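Home Documents Minutes Members Contact

Flarnomel Household Automation Group
Minutes of the January meeting

The meeting opened at 4 with all sites represented. The previous minutes were accepted with one spelling correction.

1. Kitchen tools

The group reviewed progress on picking up small utensils. Plates and cups are no longer discussed under this item.

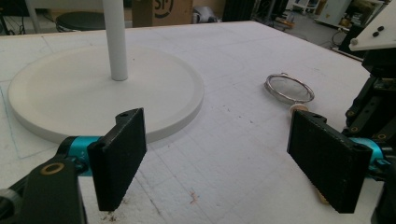 Thin handles remain the main difficulty for the Skuritz arm. In the last round it completed 30 of 100 pickups without help, mostly with spoons. Items with a mesh bowl and a wooden handle, such as the small strainer lying beside the white disc base, are to be scored separately from now on. Vahidi asked that the handle and the rim be logged as different grasps – agreed.

2. Shop-floor chores

Skurnine reported on sorting returned goods at its packing bench. Sorting by size is good enough to leave alone for an hour. Wiping down and putting away are still done by hand. It was proposed to ask for a further 200 demonstrations before any more money is spent on the arm.

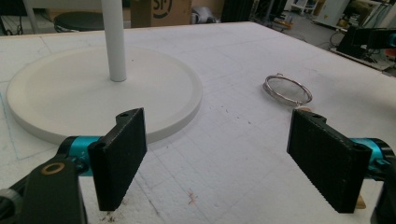
Vahidi disagreed and said that more demonstrations of the same chore would change little, and that the group should first settle how slow a machine may be before a shop gives up on it. After discussion the request was held over to the next meeting.

3. Wording of the public page

The page says the arm "does the dishes." It will be changed to "can put away some dishes." The sentence on laundry will be removed until there is something to report.
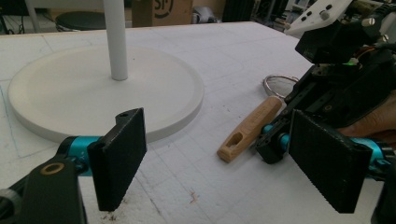 Item 3: light wooden handle and metal ring on the work surface.

4. Other business

The room booking for spring is confirmed. The scoring sheet needs a column for dropped items – Skuritz to send a draft.

The meeting closed at 5:30.

Comments (3)

dishpan: 30 out of 100 is lower than I expected. Is that with the new fingers?

R.T.: Please post the scoring sheet when it's ready.

millside: Agree with holding item 2 over. Our shop would take slow if it put things back in the right place.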